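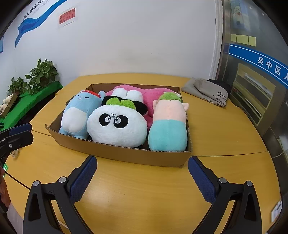
Issue 46

Gundura: a card for the dataset of unexplained arrivals

What it is

Gundura is a collection of 247 cases in which a person turned up somewhere and would not, or could not, say who they were. Station waiting rooms, ferry terminals, the back pew of a church, a bus that had reached the end of its route. The cases come from old newspapers, local histories and letters sent in by readers who had been sitting on a good story since childhood.

Each case is one row. Each row has a folder of notes, and some of the folders are much longer than the row deserves.

Who looks after it

Anisa Wibisono reads and codes the cases. Retno Lau checks them and disagrees in the margin. Where they could not settle a point, both answers are kept and the column "disputed" says yes. It says yes a lot.

What is in a row

case_id: a number. The numbers go up to 300 and there are gaps. The gaps are cases we threw out, mostly because they were the same man.

place_found: as the source gives it, old spelling and all.

name_given: the name the person offered, if any. Please don't tidy these. One gentleman gave his name as Siregar in the morning and Ledus by teatime, and both are in the field, separated by a semicolon.

story_told: a short summary in our words. Shipwreck is popular. So is amnesia, particularly among people who owed rent.

outcome: identified, left, died, stayed, unknown. "Stayed" means the person settled in the town under whatever name they had come up with, and in several cases ended up running the shop.

source_quality: 1 to 5. A 5 has a court record or similar. A 1 is somebody's uncle.

What was left out

We began with 702 clippings. Many were reprints of each other, with the town changed and the stranger made taller. We also dropped anything involving a living person who was a child at the time, and anything where a family asked us to. Please don't write in to guess which ones.

Known problems

Papers liked a well-spoken stranger, so well-spoken strangers are over-represented. Women who turned up without a name were often sent straight to an institution and given two lines on page six, and the data is thin there.

Dates in the early cases are the date of printing. The person may have been eating the vicar's food for weeks by then.

The Gadgate folder is a mess. Three reporters covered it, none of them agreed on the colour of his coat, and one seems to have been describing a different man. It has been left as found.

Using it

Free for teaching, research and idle reading. If you publish a solution to an "unknown", send us the evidence along with the theory. A strong feeling about the ears in a photograph goes in as a 1.

Changes in this issue

Case 46 moved from "unknown" to "identified" after a reader found the marriage register. He had been married the whole time. Retno has asked for it to be noted that she said so in September.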